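Two from the festival: Lutance and Plitow

8th March

I got to two films at the Brurport festival this week. Both had decent crowds. The main house holds 200 and it was mostly full for the first one.

Lutance

Lutance runs 90 minutes and feels shorter. A woman goes back to the town where she grew up to sell her father's garage, and finds that the man who wants to buy it has been living in the back room for years. Most of the movie is the two of them arguing over what things are worth. The tools, the sign, a truck that doesn't run.

I liked how little music there is. The sound of the lift going up and down does a lot of the work. The last stretch is weaker. A brother shows up with 40 minutes left and the script hands him all the explaining, which the two leads had been getting across fine with looks and half sentences.

I'd still see it again, and it gets a regular release in April.
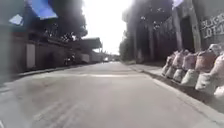 Plitow

This one I had more trouble with. It's a crime story told in 8 chapters, each from a different person on the same street, and the first three are very good. The landlord's chapter is the best thing I saw all week — tense, mean and a little funny.

After that the movie starts repeating itself. We watch the same phone call four times and only one of those adds anything. The actor playing the cop seems bored, and I was too by then.

The subtitles also ran late for the whole second half. The staff said it was the file they were sent.

I have a ticket for Miyazaki on the last night, a documentary about the city and its surf beaches, and I'll write that up separately if I stay awake for it. It starts at ten.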